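# Drawing round your things

My father had a pegboard in the garage with the outline of every tool painted on it in red gloss. The hammer had its outline, and the tin snips, and a brace he had lent to a neighbour before I was born. That last outline stayed up there until the house was sold. I mention it because I've spent most of August being told that drawing round objects is a new idea, and that I ought to pay for it.

The thing I'm being sold is an outline sheet. You take a flat surface, you print on it the shapes of the parts or tools or cutlery you mean to keep there, and you put each item down on its own shape. If there's a shape with nothing on it, something is missing. Factories have done it for ages on walls and in drawers. Toddlers do it with wooden puzzles. Lately it has crept on to desks, kitchen worktops and hobby tables, and there are firms who will print you a sheet to order.

Edavitz is one of these. Their cheapest custom sheet is £80, for which you send in the measurements of your own things and get back a roll of printed white stuff in a cardboard tube. Their brochure uses the word "calm" on nearly every page. I rang to ask what happens if you buy a different pair of scissors. The man was perfectly polite and said that most customers choose to reorder.

I bet they do.

To be fair to the idea, I went to see someone who has used it for years without anybody's brochure. Mairéad Ní Mhurchú repairs clocks, music boxes and the odd sewing machine above a chemist's in Laddale, and she lays out everything she takes apart on sheets of paper she has drawn on herself. She uses a fine black pen and the backs of old calendars. A wheel comes out of a movement, goes down on the paper, gets a line drawn round it, and stays there until it goes back in.

"It's so I can answer the phone," she told me. "I used to lose my place. I'd come back and there'd be two screws and I'd have no notion which was which."

I asked whether the system ever lets her down and she laughed quite a lot. Circles are the trouble. A circle tells you how wide a thing is and nothing else, so a thick wheel and a thin wheel of the same width will both sit on it looking entirely at home. Nor does an outline say which face goes up. She has taken to scribbling beside hers, a little arrow or "hub up" or "dirty one", and by the end of a job the paper looks like a football manager's notepad. Some parts she doesn't bother with at all. Pins go in a jam jar lid.

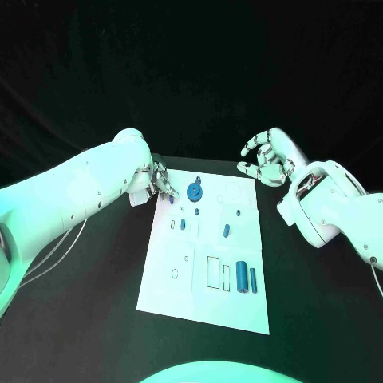
None of that makes it into the sales talk. The sales talk assumes that a shape is enough, and that once the shape is there people will simply do as it says. I wanted to find out, so I bought a Grovach practice set, the one with plain plastic parts and a printed board, and left it on the kitchen table for a while to see who would play with it.

Everyone did, which I'll grant them. There's something about an empty outline that makes people want to fill it. My sister put the round pieces in place without sitting down. My nephew did the same and then did it again with everything deliberately wrong, which he found far more entertaining. What I noticed was how little anyone looked at the board once they thought they knew it. A small outline next to a big one got ignored. The tiny one near the edge was treated as decoration, or as a misprint, until I pointed out that there was a piece left over.

Then there's the matter of things not quite fitting. On paper you're either on the line or off it, and most of us are happy with nearly. A disc can sit a whisker over its circle and look fine from where you're standing. Does that matter? With teaspoons, no. With a part that something else has to be slid on to afterwards, it may matter a good deal, and a flat sheet won't stop you. A proper recess would. So would a peg, if the part has a hole in it. Both of those are more trouble to make than a printed line, and they cost more, and I suspect that has a lot to do with why it's the printed line that's being called a breakthrough.

Ó Riain, the shopfitters, will make you the recessed sort. I went to look at a drawer insert of theirs, cut to take a full set of kitchen knives, and it was lovely, and it was £106. The knife you put in that drawer is staying in that drawer. I ran my thumb round the cut-outs and wanted one badly. I also knew that inside a year I'd have broken one of the knives, been given a different one for Christmas, and started keeping the new one on top of the microwave.

That's my real quarrel with the whole business. An outline is a decision about what you own, and it was made on the day the outline was drawn. A clock movement can stand that, as the parts that come out are the parts that go back. A kitchen can't. Mine certainly can't. The homes I've seen where these sheets work are homes where very little changes, and I'm not sure the sheet deserves the credit.

I tried a cheap version anyway. I taped lining paper to the bottom of the drawer where we keep the tape, batteries, string and so on, and drew round the lot. It took about 80 minutes, most of it spent looking for a pen that wrote. For three days it was magnificent. I opened the drawer to show visitors. On the fourth somebody put a padlock in it, and the padlock had no outline, so it went on top of the string, and after that it was a drawer again.

I told Mairéad about this when I rang to check the spelling of her name. She asked why I hadn't drawn round the padlock.

I said I hadn't had a pen handy. She keeps hers on a length of wool tied to the bench, and if anybody wants to sell me that, in any colour, I'd pay a couple of quid for it.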